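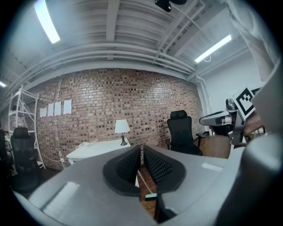

# Starting a shift with the hand-held grippers

*Last updated 29 March 2026*

Trovden used to pay people to put things on shelves. Trovden now also pays people to put things on shelves while holding a gripper in each hand, so that a machine can learn how it's done. If you have just moved over from packing to the recording room, welcome. You already know the hard part of the job and will spend your first week being bad at it.

This page covers setup, the recording itself, and what to do with the rest of your day.

## Before you pick anything up

1. Sign in to Wimero with your own badge. Sessions recorded under someone else's badge count toward their hours, and they won't give them back.
2. Open the task card. Read it to the end, including the part that looks the same as yesterday's. It usually isn't.
3. Roll the chairs back to the wall. You will be walking backward at some point.
4. Check that the square marker is flat and clean. Wipe it with a dry cloth. Do not use the lemon spray, which has already cost us a set of markers and an afternoon.
5. Squeeze and release each gripper a few times. The fingers should close evenly and open without a fight. If one side drags, put the tool in the repair bin and write down what it did. "Broken" is not a description.

## Recording a task

Start with both grippers up in front of you, fingers open, and hold still until you hear the tone. Then do the task at the speed you'd use if a supervisor were in the building but not in the room.

A few habits that help:

- Move your whole arm. New people try to do everything with the wrist and regret it by lunch.
- If you drop something, pick it up and carry on. Dropped items are useful. Swearing is not, though it does no harm to the data.
- Keep the markers facing outward as much as the job allows.
- Finish with both grippers up again and wait for the second tone. A run without an ending gets thrown out, however lovely the middle was.

Two runs in a row that feel identical are fine. By the 93rd you will have opinions about folding cloth that your family doesn't want to hear.

## Breaks

Recording blocks last 25 minutes, and the break after each one is paid. Take it. The grippers aren't heavy when you pick them up and are very heavy later. Wimero will flash a reminder — it can be dismissed, and you shouldn't.

If your thumb or forearm hurts after a break, stop for the day and switch to review. You don't need a note.

## Review work

Review means sitting down, watching runs and marking them keep, trim or drop. The daily target is 128 runs. It was higher in November, until it became clear that everyone was marking everything keep.

Don't review your own runs. You will be either too kind or much too hard, and the Votell people who receive the files can tell.

## What happens to the packing jobs

Everyone asks, so it goes in the guide. The Thaweesak building gets its first two arms once we have 3,000 accepted runs for the tote task. The written agreement says no packing shifts are cut at that site this year, and that anyone with recording hours gets first pick of the arm-minding posts. It says nothing about the year after. Ask about that at the monthly meeting, and ask for the answer in writing too.

Arm-minding pays one grade above packing. From what we've heard so far, it consists largely of waiting, then walking over quickly.

## Closing down

Put both grippers on charge, press End Session in Wimero, and wait for the upload bar to finish before you log out. If it sticks, leave the screen on and tape a note to it for the next shift.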